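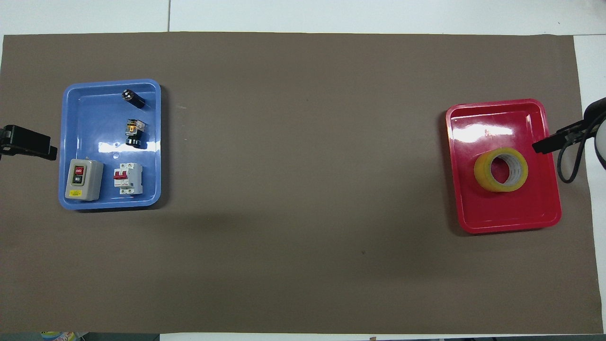

Blue tray, red tray, brown paper. Tape's in the red one.

Quick one tonight because I'm supposed to be packing for Saturday and I've been promising Nasrin I'd write the bench rules down since July.

So. Bench rules for two-arm tray work, as we run them at Skastura. None of this is official. The real safety stuff (guarding, stops, who's allowed inside the line) lives in the binder and you read that first. These are the small ones, the ones people skip.

Paper flat before you start. A wrinkle is ok, a loose corner isn't -- a fingertip catches it and the whole sheet walks. Change the sheet when it's marked up, not when you feel like it.

Trays on the paper. Always. Angle can vary a bit, we want that, but rims stay clear of the sheet edge.

Write down what's in which tray BEFORE the run. Breaker, switch box, tape, whatever. Mio Kamata went back through 144 of our old run notes and 46 had no starting layout at all. Can't compare anything with that. Painful afternoon.

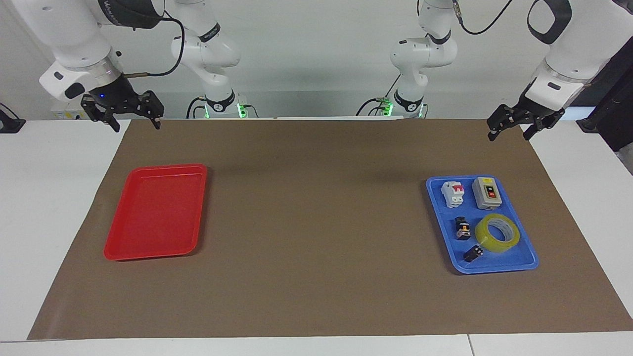 Grippers open and up between runs. Not resting on the paper, not parked over a part. If you walk up to the bench and the fingers are closed, ask before you touch anyting.

Cables. Look at the loops at the wrist every single time, both arms. Needs slack to turn but it shouldn't drag over a tray rim. Wissam wants this signed off every 5 runs, I say every run, we're still arguing.

Speed -- we cap the first pass of any new layout low and bring it up after. Vollov does it the other way round and good for them I guess.

Same parts the whole session. Don't swap a switch for "basically the same one" halfway thru. Log it or leave it.

Hands out of the area until both arms are stopped. Both. One stopped arm means nothing.

Still missing: what to do when a part lands between the trays. Lina says stop and reset, Hala says let it finish. Will update when they pick one.

Ok. Packing.

This site uses cookies to remember your preferences. Accept | Manage settings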